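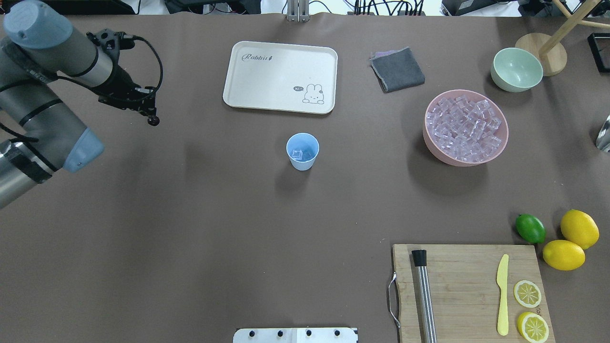 *The pink bowl of ice, with one cube in the blue cup.*

I'd barely sat down when she asked me how I take my lemonade, and I said "cold," and she laughed and told me I was going to be easy. She's the woman behind Turkari, the little cold drinks menu that's been popping up at markets all over Ulloa, and I'd been trying to get an hour with her since June. She finally said yes in September, at 8 in the morning, with the ice out and the fruit waiting.

I started with the ice, and I'm so glad I did, because she has opinions!

"People fuss over the lemons and then dump in whatever ice the freezer gives them," she said. "I want big cubes, and I want them in a bowl where I can see how many I've got left. If the ice is in a bag under the table, you forget about it, and then you're serving warm lemonade to somebody's grandmother."

And does the bowl have to be pink?

"It doesn't have to be. But the pink one's the deepest, so it gets the ice. The mint one is for peels and seeds, and I get pretty cross if anyone mixes them up."

The tray with the rabbit on it was what I really wanted to hear about. It says "Rabbit" in curly script up in the corner, and there's a sweet little drawing of one sitting near the bottom. She bought it at a closing-down sale in Pimanau and paid 3 dollars for it. It's been to every market with her.

"Kids will stand there and talk to the rabbit while I'm pouring. I've had grown men do it too. I did try a nicer tray once, a plain one, and a regular asked me if the rabbit was sick."

We got sidetracked by cups after that (my fault, I collect mugs and can't be trusted). Hers are all soft colors, and she told me she'd held out against plastic for years.

"I used glass when I started. I loved it. I also broke 13 of them in one season, most of them on the same set of stone steps. So, plastic. They stack in the car, and if a toddler flings one across the grass, we all carry on with our day." 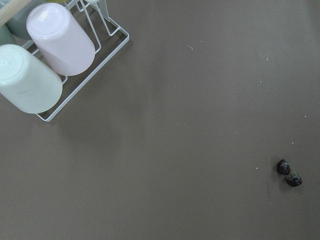
*Mint and pink, upside down on the white rack.*

The rack is plain white wire with pegs, the kind my aunt had next to her sink. I asked whether she dries the cups by hand, and got a look.

"Never. Upside down and leave them alone. A towel puts fluff in them, and you can see every bit of it once there's a clear drink in there. I keep a gray cloth folded up for spills and it stays off the cups."

Then she caught me looking at the crumbs on the table and said I could put that in if I liked - "it's a kitchen table, people eat at it." So I've put it in.

I wanted a number out of her, and she had one ready, since she writes everything down in a school notebook. She poured 1281 drinks over the summer. The best seller was the plain lemon, which surprised me a bit. I'd have bet on the one she calls the Ilar, with green fruit and a lot of mint, named after the street she grew up on.

"The Ilar is my favorite and it sells terribly," she said, not looking sorry at all. "It's sour! People pull a face. I'm not changing it, though. I'd sooner drink it all myself." 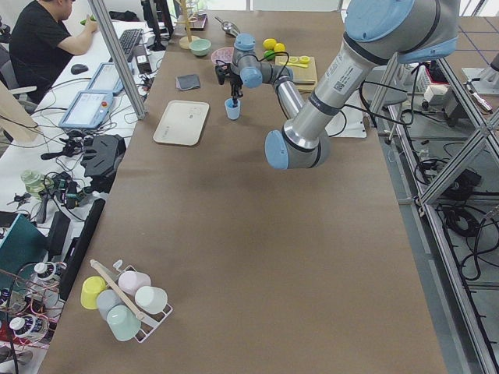
*Cups on the rack up front, fruit and cutting board down the far side.*

She likes a long table. Cups at one end, fruit and boards at the other, and the pouring gets done somewhere in between. At home she lines hers with brown paper, which she swears by for juice drips, and she'll scribble the day's orders on a corner when the notebook's gone missing. The slices get cut before anything else and stay on the light board until they're wanted.

"I used to slice to order. It looked lovely and the line went down the street. Now I cut a pile first, and the folks at the back get their drink while it's still hot out."

Is there anything she'd still like to fix?

"The scoop," she said right away. "I've had long ones and short ones, and there's always a last cube that slides around the bottom of the bowl and won't come up. I end up chasing it while everybody watches."

Turkari will be back at the Pimanau market in spring, near the bread people. She says to come early if you want the sour one, and to bring a friend to finish it.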